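How to Apply Cream Blush So That It Stays Until the Evening
By Ekrem Akyol
2026-02-27
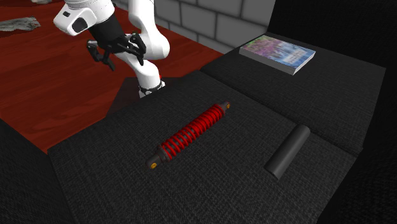 Cream blush looks very nice for the first hour. After this, many people tell me the same story: by lunch the color is gone, or it has moved down to the mouth, or there are small patches on the cheek where the foundation came off together with it. I had all of these problems myself when I started to learn makeup, and I blamed the product every time. Most of the time it was my order of steps, or my fingers.

In this tutorial I explain the method I use now on myself and on clients. It takes a little longer than simply tapping some color on the face, but after a week you will do it without thinking.

What you need

A cream blush, in a pot or a stick. Both work with this method.
A light moisturizer that you already know and like.
Your usual foundation or skin tint, if you wear one.
A small dense brush with a rounded top, or a damp sponge.
A loose powder, very finely milled.
A powder blush in a similar color (only for long days).
A tissue.

For the cream I use a pot from Draro in a muted rose shade. The powder is from Nultberg. You don't need the same ones. I mention them only because readers always write to ask.

Step 1. Prepare the skin and then wait

Put on your moisturizer, less than you would use at night. For normal skin, an amount like a small pea is enough for the whole face. Press it in with flat hands, especially on the cheeks.

Now wait for 4 minutes. I know this is the part which everyone skips. Brush your teeth, make the bed, choose your clothes. When you touch your cheek with the back of your hand it should feel soft but it should not stick. If it still feels slippery, press a tissue over it one time and lift it straight up. Don't wipe.

If you use sunscreen, and in daytime you should, it goes on after the moisturizer and needs its own waiting time. Follow what is written on the package. Some sunscreens roll into little balls when a cream product is rubbed over them. If yours does this, you must only press and never rub in all the next steps. If it still rolls, try a different sunscreen before you buy a different blush.

Step 2. Foundation, but thin on the cheeks

Start your foundation in the center of the face and bring it outward, so that only what is left on the brush reaches the cheeks. A thick layer under a cream blush is the main cause of patches. The blush softens the foundation and then both of them move together.

If you have redness on the cheeks and you want to cover it, use a small amount of concealer only on the places that need it. Remember also that the blush will come on top. A little redness under a rose or peach color is hard to notice.

Don't powder yet. Cream goes over cream, and powder goes over everything at the end. There is one exception for very oily skin, which I explain further down.

Step 3. Warm the product first

Take the blush with your brush and work it on the back of your hand in small circles. Two things happen there. The cream gets warmer and spreads more easily, and the extra product stays on your hand and doesn't arrive on your face as a dark spot. From that hand you take the color for both cheeks.

With a stick, please don't draw directly on the face if you wear foundation. The stick pulls. Draw on the hand and continue as with a pot. On bare skin you can draw directly without problems.

Abelardo Bedoya, my teacher in the evening course, used to hold our wrists when we took too much. His rule was that the brush should look almost empty when it touches the face. I was annoyed by this in the first lessons, but I repeat it now to my own students.

Step 4. Find the place

For a long time, everyone learned to smile and put the color on the round part of the cheek. The trouble is that when you stop smiling, this round part goes down, and the color goes with it. So keep your face relaxed and look straight into the mirror.

Start under the outer corner of the eye, on the bone. Keep some distance from the nose – two fingers is a good measure. Keep the color above the line of the bottom of the nose too. From the starting point you move up and out, toward the top of the ear, and stop before the hairline.

Some small changes depending on the face:

On a long face, keep the color more horizontal and don't take it so high to the temple.
On a round face, go higher and more diagonal.
On mature skin, place everything a little higher than you think is correct. Look from the side also, because from the front it can seem too high when it is fine.

These are only starting points. If you like blush across the nose, put it across the nose.

Step 5. Press, then soften the edges

Press the brush on the skin and lift it. Press and lift again, with small movements, until you have an even soft area of color. It may look too weak at this moment, but don't add yet. Do the other cheek first and then compare the two. If you finish one side completely before you begin the other, you will always try to match a cheek that is already too strong.

When both sides are equal, turn the brush to a clean part, or take the sponge with what is left of your foundation on it, and tap only along the edges. Leave the center alone. The color should disappear into the skin and you should not see where it starts.

Do a second layer only now, if you want it. Two thin layers hold much better than one thick one. Let the first layer sit for a short while before the second.

Step 6. Set it

Put a very small amount of loose powder in the lid of the jar, dip a fluffy brush in it, and tap the brush on the edge of the jar. Press the powder over the blush. Sweeping will move the cream that you placed so carefully. If you like the shiny finish, powder only the lower part of the color, where the cheek moves when you talk, and leave the high part of the bone without powder.

For a wedding, a long shift or a party in warm rooms, add the powder blush here. One light layer of the similar color, exactly over the cream. The cream holds the powder and the powder protects the cream. The two colors do not need to be identical, but they should be from the same family. A cold pink over a warm peach can turn gray on some skins.

For oily skin

Use a very thin layer of powder between the foundation and the cream, only on the cheeks, pressed with a puff until you can't see it. Then choose a cream blush which dries down, and avoid the ones that feel like balm. Work quickly, one cheek at a time in this case, because on a powdered surface the cream sets fast and does not forgive so much.

For dry skin

Leave out the loose powder completely if your day is short. When you need it to last, use the powder blush alone as the setting step, with a soft brush and a very light hand. In December, when the heating is on everywhere, I also mix one drop of facial oil into the blush on the back of my hand. One drop is really the limit. With two, it slides.

How to repair mistakes

Too much color: don't add powder, because it locks the problem in its place. Take the sponge with the rest of your foundation and press over the blush until it is calm again. If it is still strong, press a clean tissue on it first.

A patch where the foundation came off: let everything dry. Tap a tiny bit of foundation on the patch with the fingertip, wait a moment, then tap blush over it with the same finger. Brushes make the hole bigger.

One cheek higher than the other: correct the lower edge of the low side with a little concealer. It is easier than raising the color, and it also lifts the face somewhat. Check it with your head straight. Many of us hold the head to one side at the mirror without knowing it.

Color turned orange after some hours: this often happens with oil from the skin. Try the blush one tone cooler, or put the thin powder layer underneath as I described for oily skin.

Refreshing during the day

Press a tissue on the cheek before anything else. If you put new cream over oil and old powder, you will get the patches again. After the tissue, if you used no powder in the morning, tap on a little cream with a finger. If you did use powder, then take only powder blush for the touch-up.

Cleaning the brush

A brush for cream products should be washed at least once a week, because old cream makes the hairs stick together and then the brush leaves stripes. I use the solid soap from Ateş and lukewarm water, turn the brush gently in my palm, rinse until the water is clear, and dry it flat with the head over the edge of the table. If you store it standing while it is wet, the water goes into the handle and the glue gets weak. Wipe the surface of the blush pot with a dry tissue from time to time as well.

If you try this method for the first time, do it on a free morning and look at your cheeks again in the evening, in daylight if there is still some. Write down which powder you used and how much you put on.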